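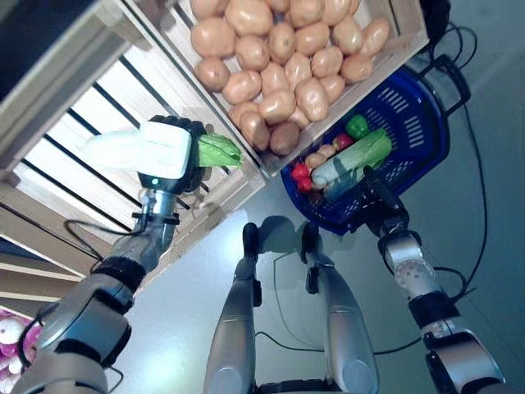 Head camera, looking down: napa cabbage in one hand, basket in the other.

Lists > Fiadzo > Manipulation data > Threads
Search this list Go Advanced
July 2021, posted by Valter Viklund
Subject: Re: [fiadzo] how are people collecting grocery demos?

Hi all,

Ohemaa asked a great set of questions last week and I promised a proper answer, so this is long. Get a coffee. For anyone who joined recently, the message I'm replying to:

On the list, Ohemaa Alhassan wrote:
> We're about to start recording shopping tasks for a two-armed setup and
> I'd like to avoid the mistakes everybody else has already made. How are
> you splitting the tasks up? Which cameras do you really train on? And how
> much cleaning do you do afterward? I've read the papers. I'd like to hear
> the boring parts.

The boring parts are my favorite parts, so here we go.

We've been at this in Stodport since spring. The project is called Ganeo and the aim is easy to say: fetch what's on a short list, put it in a basket, don't wreck the tomatoes. The robot is driven by a person for every episode, and the policy is trained on what that person did. As of this morning we have 2,842 episodes that I'd be willing to show somebody. There are a good many more that I wouldn't!

How we split the work

We started by recording whole shopping trips, start to finish, and it was a bad idea. Each one took ages, the operator got tired near the end, and if the last item went wrong we had a long recording with a sour tail and a big argument about whether to keep it. Now an episode is one item. It starts with the basket already in one hand and ends when the other hand has let go over the basket and backed away. The item is read out to the operator right before recording starts, so nobody plans the path three items ahead.

I can't tell you how much nicer life got after that change. A bad episode costs you very little. You toss it and go again. Operators relax, and relaxed operators drive better, and you can see it in the arm traces: fewer little stops, fewer corrections near the object.

The basket hand gets recorded too, and please do the same. For a while we treated it as a coat hook. But people move the basket toward the item without thinking, tilt it a bit, pull it back to make room, and all of that is useful behavior. A policy trained with the basket arm frozen kept trying to do everything with the other arm, and it looked like somebody trying to put on a coat with one sleeve nailed to the wall.

Produce is a joy to work with, by the way. Potatoes piled up against each other are a completely different problem from one cabbage, and a leek is a different problem again (long, floppy at one end, sticks out of everything). We did 300 episodes of potatoes alone before adding anything else, and I'd cut that down if I were starting over. The model got very good at potatoes and was then weirdly sure that all food was a potato.

Cameras

We record one view from the head and one from each wrist. The head view knows where things are: shelves, crates, the basket, the robot's own legs, the cables on the floor. It's a steep view and it's tilted half the time, and I've stopped worrying about that. What it can't do is the last bit before contact, where the hand covers up the thing it's going for.

That's where the wrist views earn their keep. Most of a wrist image is hand. The big curved finger takes up a huge share of it, the three small fingertips sit next to it nice and sharp, and the goods behind them are a peach-colored blur. I was ready to move the mount the first time I looked at one of these. Then we trained with it and without it, and the version with it was clearly better at closing at the right moment. The fingertips are always in the same spot, so the network has a fixed thing to compare everything else to.
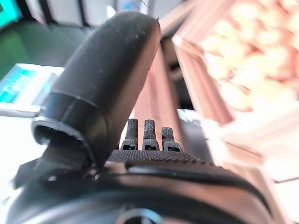
Labels

Keep them short and say them the way a person would. "Put a tomato in the basket." We had a very fancy scheme at first with fields for shelf, level, color and ripeness, and the annotators hated it, and the fields disagreed with each other. Now there's one sentence per episode, plus a tick box for "something odd happened." If the box is ticked, someone watches the whole episode. If not, we skim.

The sentence gets written before the episode is recorded. I feel strongly about this one. When it was written afterward, people described what the hand had done. If the operator went for the wrong item, the label quietly changed to match. That isn't wrong exactly, and you can train on it, but we lost track of how often our operators missed, and we wanted to know.

Two or three ways of saying the same thing are handy. We let each annotator rewrite the sentence once in their own words, and we keep both. Someone wrote "pop a spud in there" and I've left it in.

Operators

We have seven operators. They drive with the Gekar controllers, which are light enough that your wrists survive a session. Every one of them has a style. One comes in from above every time, another slides in from the side and sort of scoops. I was tempted to train them all to do it the same way and I'm glad I held off. Mixed styles make training slower and the result sturdier — our one-operator model fell apart as soon as an item was lying at an angle that operator would never have chosen.

New operators get a day of throwaway practice. We tell them up front that none of it will be kept, and they try wild things and learn the hand faster. Then we have them do 200 episodes that are kept but go in a separate folder, and we look through those before mixing them in with everyone else's.

Breaks matter. You can hear it when someone needs one, the talking stops.

Soft things

Rigid items spoiled us. Everything with a skin or a shell gives you a nice clear moment when the fingers touch and stop. Then you move on to soft, rumpled, pale things that give under the fingertips, and the finger positions tell you much less. In the wrist view the thumb can cover up a good part of what you're holding, and a slightly tighter grip looks almost exactly like a slightly looser one. We ended up logging motor current along with the joint angles, at the same rate as the video, and it was worth every byte. If you only change one thing before you start recording, add the current. You can't go back and get it later.

We also ask operators to pause for a beat once they believe they've got hold of something soft. Only a beat. Those few still images turned out to be the most useful ones in the whole episode for the grasp check.
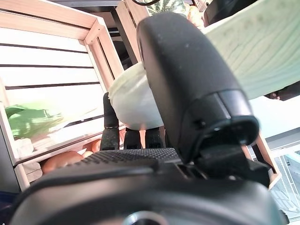
> Do you keep the episodes where the grasp fails?

We keep them if the operator recovers and finishes the item, and we store the rest separately without training on them.

The recoveries are gold, by the way. A miss, a second look, a better try. Early on we threw all of them out because they looked messy, and the resulting policy had no idea what to do after a miss. It would close on air, carry the air over to the basket with great care, and release it. Very polite, very useless. Adding the recoveries back fixed most of that within one training run, and I walked around grinning all afternoon.

The stored failures get used for the grasp check, which is a small separate model that answers one thing: is there something in the hand? For that you want lots of failures, in all kinds of light.

Cleaning

Less than you'd think. A script drops anything where the camera streams drift out of step, anything shorter than a couple of seconds, and anything where an arm hit a joint limit. After that a person looks at the start and the end of each episode at high speed. More thorough cleaning made us feel good and did nothing we could measure.

One thing I'd warn you about is background. Wrist cameras swing all over the place, and they pick up far more of the room than the head camera does. Glass doors, bright walls, glowing panels, whatever's behind the shelf. If all your episodes are recorded facing the same way, the model is free to use the glass doors as a landmark, and ours did. We turned the whole layout around and it got lost. So now the layout gets moved often, and we record at different times of day with the lights up or down. I used to tidy the background before each session. I've quit doing that entirely.

Shiny, see-through and blurry stuff close to the lens is fine too. It shows up in plenty of our wrist images, and the model learns to ignore it as long as it isn't in the same place every time.

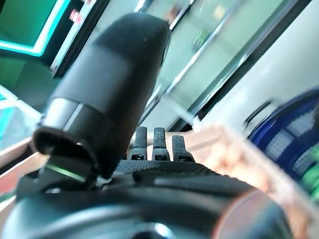
Ohemaa Alhassan also wrote, further down in the same thread:
> My worry is the moment of letting go. Our test recordings are all lovely
> up to the basket and then the operator just drops the thing. Should I
> be asking them to lower it in, or is that being fussy?

Be fussy! We let it slide for the first month and paid for it. The policy copied the drops perfectly, including the height. Ask for the hand to go below the rim before it opens, and accept that it'll slow everyone down. With a half-full basket they'll need to find a gap, and that's a good skill to have in the data anyway. We re-recorded more than a few items just for this, and I'd have loved for someone to tell me in April.

On storage, since two people asked me off-list: we keep the raw video, all of it, and train from smaller copies. We changed our minds about image size twice and were very happy to have the originals.

I'd like to put a sample set up in August, with the current logs and both versions of each sentence. If you want it in a particular format, speak up now while I'm still writing the export script. I'd also love to swap a batch with anyone whose hand has a different finger layout from ours, even a small batch, even a scruffy one. Ohemaa, if yours are ready by then I'll run them through our grasp check and send you the numbers.

Valter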